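Notes on Renewing a Home Broadband Contract

My agreement with Lernport came to an end in June, and I have since completed the process of choosing a replacement. The following remarks are set down for other households in Samanbridge whose contracts fall due this year.

The first letter arrived 3 weeks before the end date. It stated the new monthly price on its second page, beneath a paragraph thanking me for my custom. Customers who take no action are moved to the standard rate, which in my case would have added £274 over the full term. I would advise readers to work out the total for the whole contract before comparing offers, and to include any charge for setting up the line.

Two other firms serve my street. Aleck offered the lower price but required a longer commitment, and its terms permitted a yearly increase. Vestergaard quoted a fixed price with no increase during the term. Its telephone line closed at five o'clock, an inconvenience to anyone in full-time work, and I was obliged to complete the order in writing.
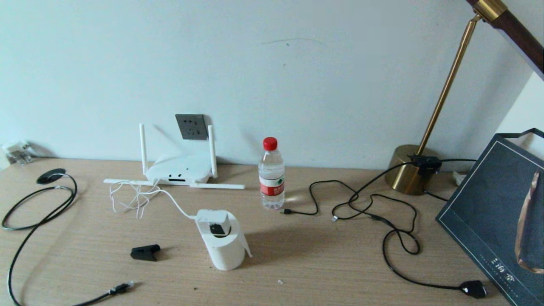

Notice to the former supplier should be given in writing as well, and a copy kept. Lernport acknowledged mine after four days. It then issued a final bill that included a charge for the month following the end date. The charge was withdrawn on request, although the refund took nearly a month to reach my account.

Readers who hold an email address with their present supplier should ask how long it will remain open. Mine had gathered over 4,000 messages, and moving them occupied most of an evening. I intend to return to the matter of landline numbers in a later entry, once Vestergaard has replied to my second letter.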